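Plirkside Community Help > Home and Storage

Raised shelf for drink cans on a wooden table: how much overhang is safe?

Vaughn Hutchins
I have a small wooden shelf on thin black metal legs, standing on a table of the same pale wood. It holds part of my can supply and the rest goes on the table. Standard cans stay put. The tall slim ones, two deep, leave the front can over the edge.

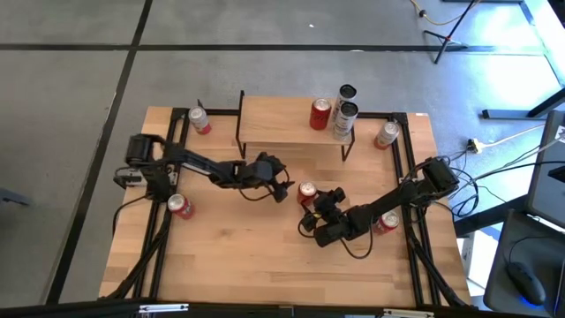 The shelf isn't fastened to anything. Cans are full, 12 oz. Do I need a deeper board, or is a lip enough?

Teodora Ivanov
A can stays up as long as its center of gravity is over the board. In practice keep two thirds of the base supported, because any bump uses up the margin. A full can weighs around 344 grams or more, and a slim one tips sooner than a standard one of the same weight. Put slim cans in a single row, or glue a 56 mm strip to the back legs' side and move everything forward from there only if the board is deeper.

Laying cans down is a separate problem. Without a stop they roll along any slope in the board.

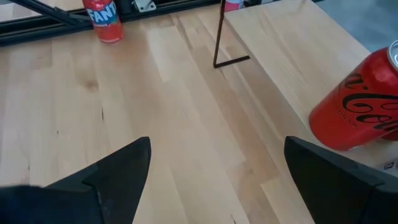
Coca-Cola can on its side on the raised board.

For cans stored that way, fit a stop on the front edge, 2 mm of clearance, no more.

Everett Kasprzak
Just buy a rack. Indwood has them.

Comments

Wendell Benavides: The back strip makes the overhang worse on a board that size. Skip it and fit the lip.

Teodora Ivanov: Agreed, lip first.

Paloma Begay: Felt pads under the legs also stopped mine from sliding.

Contact | Copyright Plirkside | Back to top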